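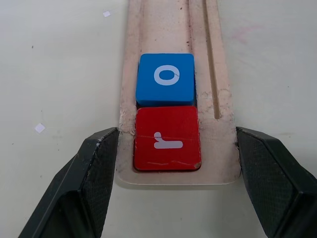
Ticket: Policy closes the fingers too early on the lower block after trimming of idle frames
Project: Onier slide-board benchmark
Component: Zivusness (training), dataset converter
Opened: 2025-06-08
Status: Resolved, one follow-up open
Priority: Normal

Summary

We train an imitation policy for the slide-board task from the Onier set. The robot must come down over the lower end of the board with the fingers open, stop, close on the red block, and pull it out of the channel without moving the blue block behind it. With the old dataset the policy did this well. With the new dataset, which is trimmed and should be cleaner, the fingers begin to close while the arm is still going down. They then press on the board instead of on the block.

I write here all what I tried, also the things which did not help, so that the next person does not repeat them.

Setup

Arm controller: Raju, default gains
Recorder: Stundus, wrist camera and joint states in one log
Training: Zivusness, image input from the wrist camera only, plus joint positions and finger width
Demonstrations recorded: 312
Demonstrations after filtering: 265
Training steps between checkpoints: 2,000
Output of the policy: short chunks of target poses and finger width

The only intended difference between the old run and the new run is the trimming. The list of 265 demonstrations is the same in both. I compared the two lists line by line before opening this ticket.

Expected behavior

The fingers stay open until the arm has stopped, one finger on each side of the board, next to the red block. After that they close.

Observed behavior

The fingers start to close during the last part of the descent. The left finger usually arrives first on the edge of the board. Sometimes the grasp is still good, because the arm continues to move down and the block ends between the fingers anyway. More often the board itself is pinched and the Raju controller stops with a force limit.

Log

Entry 1. First I suspected the finger calibration. If the zero of the finger width is wrong, then the policy believes the fingers are more open than they are. I ran the calibration again and compared the width with a caliper at fully open, half open and closed. All three were correct. I ran the policy again and the behavior was the same. Calibration is excluded.

Entry 2. Next I looked at the surface of the board. It has scuffs and dust, and on the left edge next to the red block there is a patch of rough white residue. My idea was that the policy sees this patch as a cue for closing. The patch grew during the recording period, so it is more visible in late demonstrations than in early ones. I covered it with a piece of tape in the color of the board and repeated the test. No change. I removed the tape. For completeness I also painted over this region in the recorded images of a few demonstrations and checked the predicted finger width offline. The prediction was almost the same with and without the patch.

Entry 3. Small white paper scraps lie on the table beside the board. A colleague asked if these can disturb the policy. I moved them to other positions, then took them away, then put them back. No effect that I can see. Please leave them where they are for the moment, the old run was also evaluated with scraps on the table and I want to keep the conditions equal.

Entry 4. The red block has a chip at its lower right corner, where a lighter tan material shows through. I exchanged the red block with a spare one without chip. The fingers close too early with the spare block as well. I put the original block back.

Entry 5. Exchanged the order of the blocks, blue in front and red behind. This is not in the training data, so I did not expect a good result, but I wanted to see if the timing changes. The arm hesitates more above the board, and then the fingers close early again. So the error does not belong to the color or to the symbol on the block.

Entry 6. Loaded the last checkpoint from the old, untrimmed dataset on the same machine, the same day, with the same board. It works. Fingers stay open, arm stops, fingers close. This was the most useful test and I should have done it first. It says that the hardware, the camera position and the light are good enough, and that the problem is in the new data or in the new training run.

Entry 7. Trained again on the trimmed data with another random seed. Same problem. I also evaluated every checkpoint of this run, one after another. The early ones are simply bad in all directions. From the middle of the training on, the early closing is present and it becomes more regular, not less. For me this is a sign that the policy learns something which is really in the data.

Entry 8. Plotted arm height and finger width over time for several demonstrations, first from the raw Stundus logs, then from the converted files.

In the raw logs the picture is clear. The arm goes down, the height becomes flat, there is a pause in which the operator checks the position, and then the width falls. In the converted files the pause is gone, as intended. But the finger width begins to fall before the height is flat. The two curves overlap by 200 ms. In the untrimmed converted files there is no overlap.

So the demonstrations themselves are fine and the converter creates the early closing.

Entry 9. Read the converter code. The trimming works in this way:

1. Compute the speed of the arm for every frame.
2. Mark frames as idle when the speed is under a threshold and the finger width does not change.
3. Remove the idle frames from the image list and from the joint list.
4. Build the action for each frame by looking forward in the list by a fixed number of frames.

Step 4 is the problem. The action is taken from a later frame because the controller needs some time to follow a target. Before trimming, a few frames forward is always the same amount of real time. After trimming, the frames on the two sides of a removed pause become neighbors. The last frames of the descent then look forward over the cut, and they receive as action the closing of the fingers, which in reality came much later. The forward distance in the configuration corresponds to 200 ms, the same as the overlap in the plots.

Entry 10. Changed the order. The actions are now computed on the full log first, and the idle frames are removed after. With this each remaining frame keeps the action which belongs to its own real time. One thing must be observed here: if the pause is removed completely, then no remaining frame near the cut has "arm stopped, fingers still open, now close" as its content. The first closing action would come only from frames where the width is already changing. So I keep a short piece at the end of each pause, as long as the forward distance. There is a new option for it in the converter:

trim_idle: true
actions_before_trim: true
keep_idle_tail: 200 ms

Entry 11. Converted the 265 demonstrations again and plotted the same curves. No overlap in the demonstrations I checked. I also wrote a small check that goes over the complete set and reports each demonstration where a closing action is attached to a frame with the arm still moving down. With the old converter it reported most of the set. Now it reports two. I looked at both, and in these the operator really closed while moving. I left them in.

Entry 12. Trained with the new files, same seed as in the first bad run. Evaluated on the original board, original blocks, paper scraps in place. The fingers stay open until the arm has stopped, with a visible gap on both sides of the board. Then they close on the red block. The pull is straight and the blue block remains in the channel in all trials except one. In this one the blue block came with the red one for a short way and then stopped. I saw the same thing now and then with the old policy, so I do not connect it with this ticket.

The force limit of the Raju controller was not reached in any trial.

Result

Cause: actions were computed after removal of idle frames, so the look-ahead jumped over the pauses.
Fix: compute actions first, trim after, and keep a short tail of each pause.
Affected: every dataset converted with trim_idle switched on before this change. Models trained on such data should not be compared with models from untrimmed data. The tasks without a pause before the grasp are probably less affected, but I did not test them.

Is trimming still useful? In our case yes. The policy from the corrected trimmed data waits less above the board than the policy from the untrimmed data, which sometimes stood still for a long time before it closed. I did not measure the waiting time in a careful way, so please do not cite this from the ticket.

Comment from maintainer

Thank you, reproduced on our side with a different task. We merged the change and made actions_before_trim the default. The old order stays available for people who must reproduce earlier numbers, but it now prints a warning. Could you add your check script to the converter tests?

Reply from reporter

Yes, the script is added. It needs one threshold for "arm still moving down", and I took the value from our arm. For another arm it must be set in the task file, otherwise the check will report nothing or everything.

Follow-up, open

The same look-ahead is used where Zivusness joins two logs into one, for example after a recording was interrupted in Stundus. I think the last frames of the first log can receive actions from the start of the second. We have few joined logs in this set and I did not see a problem from it, but the code has no protection. I will open a separate ticket and link it to this one.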